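**Dillora Surface Care: Test Technician, Cleaning and Wear (full time)**
**Reference 872**
**Posted 18 Feb 2026**

Dillora tests household cleaning products and the surfaces they are used on. Clients send us a liquid, a powder, a cloth, a pad or a coated panel, and we return a report stating how much soil was removed, how much gloss was lost and whether the finish was marked. We do not sell cleaning products and we do not certify them. The post is based at our Ngcobo Street building and reports to Nosipho Sibiya, laboratory lead.

**Purpose of the post**

The technician prepares test panels, applies standard soils, runs cleaning and abrasion cycles, takes gloss and color readings before and after, and enters the results in the test record. The work is repetitive and has to be done the same way each time. A report may draw on panels prepared by three people over several weeks, and the differences between those people should not be detectable in the data.

**Duties**

- Cut, label and condition panels of finished wood, ceramic tile, painted board, stainless steel and solid countertop material.
- Mix and apply soils (cooking grease, tea, soap residue, wax crayon, mineral scale) from the in-house recipe book, and record batch numbers.
- Condition new sponges and cloths before use: rinse, wring, weigh, and reject any piece outside the weight limits on the sheet.
- Run wipe tests to the stroke count, load and speed given in the test plan.
- Measure gloss at three angles and color at five points per panel. Repeat any reading that differs from its neighbors by more than the permitted spread.
- Rate streaking and residue by eye under the viewing lamp, without knowing which product was used.
- Check balances and gloss meters against reference pieces at the start of each shift.
- Maintain the stock of panels, soils, wipes and gloves, and raise orders through Deisy Arango in purchasing.
- Dispose of used liquids according to the waste chart. Solvent waste and alkaline waste are kept apart at all times.
- Write the method and results sections of short reports. Conclusions are written by the laboratory lead.

**The panel library**

The laboratory holds 1,905 reference panels. Each has a card showing supplier, finish, date received, storage position and every test in which it has been used. A panel that has been used for abrasion work is never returned to the library. A panel used for wipe work may be returned once, after inspection.

Finished wood takes up the largest share of this library and causes the most trouble. Grain direction affects both gloss readings and the visibility of streaks, so every wooden panel carries an arrow on its back, and strokes are made along the arrow unless the plan states otherwise. Dark grain on a mid-brown finish will hide a light residue that is plain to see on white paint. The technician will be expected to learn how to read such surfaces at a low viewing angle.

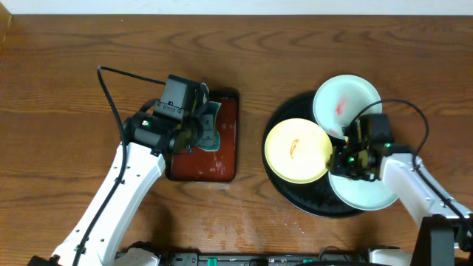
*Sponge on a reddish-brown tray, wooden tabletop.*

Sponges are treated as test materials in their own right. Density, pore size and water retention vary between suppliers and between packs from one supplier, and a change of sponge in the middle of a series makes the earlier results unusable. The successful applicant will take over the sponge register, which is at present split between two spreadsheets. Merging them is the first project of the post and should be complete by the end of the probation period.

**Required**

- Two years of work in a laboratory, quality control room, print shop, paint shop or similar setting where readings are taken and written down.
- Ability to follow a written procedure without changing it, and to report in writing when the procedure is wrong.
- Normal or corrected color vision. A short color arrangement test is part of the interview.
- Competent use of spreadsheets, including lookups, sorting and simple charts.
- Clear written English.
- Ability to stand at a bench for up to three hours in a shift and to lift boxes of tile weighing up to 45 pounds, with a cart available.
- No known allergy to latex, common surfactants or fragrance compounds. Nitrile gloves are supplied, but fragrance cannot be kept out of the air on some test days.

**Useful but not required**

- Experience with gloss meters or colorimeters of any make.
- Knowledge of wood finishing, in particular oil, lacquer and waterborne coatings.
- Some statistics: standard deviation, confidence intervals, and paired comparisons.
- Experience in keeping a sample archive.

A degree is not required. Current staff include a former furniture finisher, a former pharmacy assistant and two chemistry graduates. All are paid on the same scale.

**Hours and terms**

The post is full time. Core hours are 9:30 a.m. to 3:30 p.m., with the remaining hours worked before or after by agreement. Long abrasion runs occasionally need someone present until 8:00 p.m. These evenings are shared by rota and repaid as time off within the same month.

Probation is six months. Pay is at grade 4 of the company scale. The scale is sent with the application form, and the starting step depends on relevant experience. Raises are by step each year until the top of the grade. Benefits include health coverage from the first day, a retirement plan after probation, paid leave, and an annual allowance for safety shoes and prescription safety glasses.

Remote work is not possible for bench duties. Report writing may be done from home on up to two days per month after probation.

**Training**

The first four weeks are spent alongside Ksawery Bednarek, senior technician. New staff repeat a closed test series on fresh panels, and their readings are compared with the originals. Client work begins when the readings agree within the limits in the training file. Most people reach this in the fourth or fifth week. Failure on the first attempt is common and is not counted against anyone.

External training is limited to a two-day course on color measurement and a one-day course on chemical handling. Both are paid for by the company and take place in working hours.

**Work in the coming year**

Two large series are planned. The first, for Zarnetti, compares wax and oil finishes on kitchen tables under daily wiping. The second, for Drorkance, covers limescale removers on brushed steel. The technician will prepare most of the panels for both. Smaller jobs, usually of one to two weeks, are fitted between them.

Client names may be given to applicants with the clients' consent, as above. Test results, product samples and recipes are confidential, and a confidentiality agreement is signed on the first day.

**How to apply**

Send the following to Nayeli Huaranga, personnel office, quoting reference 872:

1. The completed application form.
2. A work history of no more than two pages.
3. A description, in 300 words or fewer, of a measurement you have taken repeatedly, what made it vary, and what you did about it.

Item 3 carries more weight than items 1 and 2. A cover letter is not needed and will not be read.

Applications close at noon on March 11. Selected applicants will be invited to a single interview lasting around two and a half hours, made up of a conversation with Nosipho Sibiya and Defne Tokgöz (client reports), the color arrangement test, and a bench exercise in which five panels are measured and the results entered on a form. No preparation is needed for the bench exercise. Travel costs are repaid against receipts.

All applicants will receive a reply by the end of March. Scores from the bench exercise are available on request. Requests for an adjustment to the interview or the bench layout should be sent to the personnel office with the application or at any time before the interview date.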